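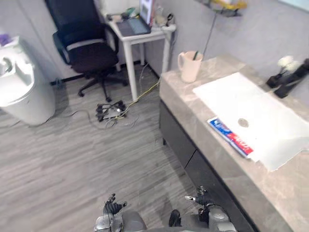

4.2 Settling in without a local network

Most respondents moved abroad alone, and two of them had never visited the new city before the day of arrival. We asked each person to keep a diary during the first months after the move. The 16 diaries gave us 359 entries, which we coded by theme (Figure 3).

Figure 3. Diary entries by theme and by month since arrival.

The largest theme was housing. Respondents in Trenillow changed their address more often than those in Soline, and they wrote about it with more worry. A short rental contract made other steps difficult — opening a bank account, registering with a doctor, receiving mail. One respondent wrote: "I have a key but I do not have an address."

Language appeared later than we expected. In the first weeks people managed with English and gestures, and the entries on this theme became frequent only after they started to look for work. Friendship entries show a different pattern. They are concentrated on Friday evenings, when the respondents from Soline met at a language café. In Trenillow we found no similar meeting place, and the entries on loneliness continue for over two months longer.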